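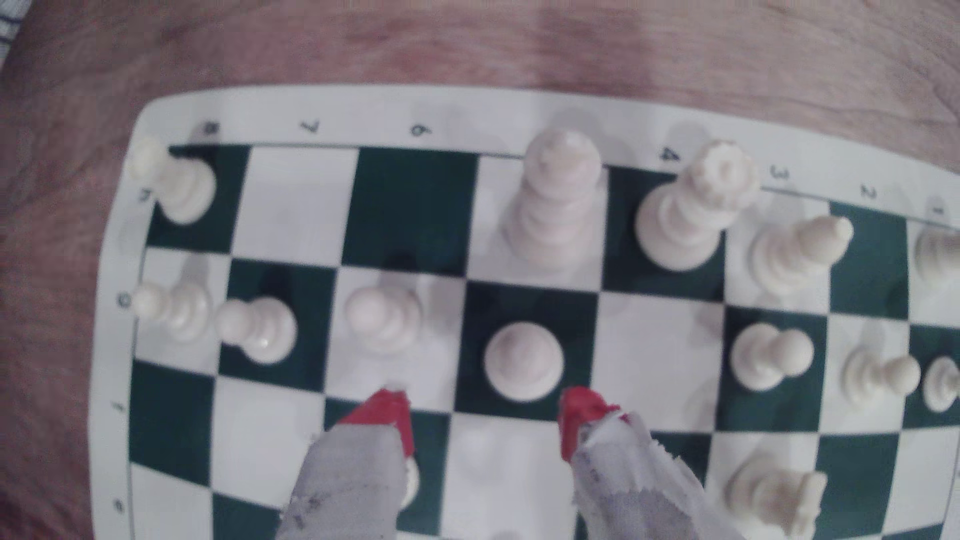

In Defense of the Messy Example

Monday, December 30, 2019

I have spent a good part of this year thinking about how you teach a machine to pick up a chess pawn, which I admit is a funny way to spend a year (my family agrees). Our little project, Husham, started recording in April, and by now we have 2,248 examples saved. Of those, 1,394 are what most people would call clean.

I would like to speak up for the others! When we began, I straightened every pawn before each run and set any fallen bishop back on its feet, and I was quite proud of how neat it all looked. But people don't keep a board that way. Pieces lean, they drift toward the edge of a square, and a roll-up board never does lie perfectly flat. A gripper that has only met tidy rows has had a sheltered childhood, if you'll let me put it like that.

So my plea to anyone gathering examples is to leave the bishop lying down now and then, and keep the fumbled grasps too, with a plain label saying they were fumbled. It makes for slower sorting, and I grumble over it most evenings, but I would still take 71 crooked starts over another afternoon of perfect ones.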